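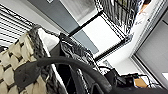

Quando Horácio Valente desceu na estação de Quintela, com a mala amarrada por um cordel e o chapéu já meio amolecido pela chuva, o relógio da plataforma marcava uma hora que não podia ser, porque o relógio de Quintela, como qualquer pessoa da terra lhe teria explicado com muito gosto e demora, parara no ano da cheia e ali ficara, muito direito, a acertar duas vezes por dia.

Vinha por causa de uma carta. Trazia-a no bolso de dentro, dobrada em quatro, e de tanto a ler já a sabia de cor, até à mancha de chá por baixo da assinatura. Kiprono Were, relojoeiro, escrevia-lhe de Quintela para dizer que encontrara dentro de uma caixa de música, comprada numa feira em Laminholm, um papelinho com o nome do avô dele, Horácio, e uma melodia por acabar. Eram 22 compassos. Se o senhor quiser vir ouvi-la, dizia a carta, faça favor de vir antes de dezembro, que no inverno a estrada é má e eu fico rabugento.

A oficina ficava ao cimo de uma ladeira que Horácio, aos seus 60 anos e com aquele joelho, subiu em três etapas, parando em cada uma para fingir que admirava a vista (que até era bonita, valha a verdade, com o rio lá em baixo e os telhados a fumegar). Kiprono abriu a porta antes de ele bater.

— O senhor tem a cara do papel — disse.

— O papel tem cara?

— Tem letra. É quase a mesma coisa. Entre, entre, que o café está feito.

Beberam-no em pé, encostados à bancada, a falar do comboio, do preço do latão e de uma prima de Kiprono que casara em Lorkalero e nunca mais escrevera a ninguém. Horácio, que passara a viagem inteira a morrer de curiosidade, deu por si sem pressa nenhuma. O avô fora sempre assim, também: chegava a uma casa e só ao terceiro café é que dizia ao que ia. 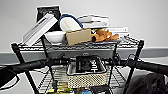

— E porque é que ele não a acabou? — perguntou por fim.

— Porque lhe faltava a última nota, e ele não queria pôr lá uma qualquer — respondeu Kiprono. — Está escrito atrás, a lápis.

Depois deu corda à caixa, devagar, com dois dedos, e a música saiu fininha, um pouco coxa, como quem desce uma escada às escuras. Horácio reconheceu-a logo no segundo compasso. Era o que o avô assobiava a fazer a barba, todas as manhãs, com a janela aberta para o quintal, e acabava sempre da mesma maneira, com uma nota comprida que fazia ladrar o cão do vizinho.

A caixa calou-se. Lá fora continuava a chover.

Horácio pousou a chávena, humedeceu os lábios, que há anos não assobiava diante de gente, e assobiou a nota que faltava. Kiprono pegou num lápis e pediu-lhe que a repetisse.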